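The Marsh as Narrator

Lourenço Baptista's study of wetland fiction, published by Brastside, covers 60 novels and runs to 400 pages. Its claim is narrow: drained land behaves in these books as an unreliable narrator. Paths move, drowned farms come back in dry summers, and the people who own the ground cannot describe it.

The opening chapters deal with method. Baptista sorts the novels by water level — fen, bog, salt marsh — and leaves date of publication to an appendix.

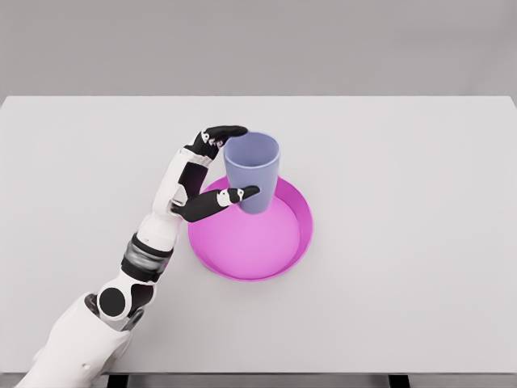 The third chapter, on peat, is the strongest. It sets the cutters' accounts against the ghost stories printed in the same district papers, and finds a shared stock of phrases.

Ramil Lacson, who edits the series, has kept the notes at the foot of the page. The index is thin, with 12 entries under "flood" and none under "drainage". A paperback is due in October.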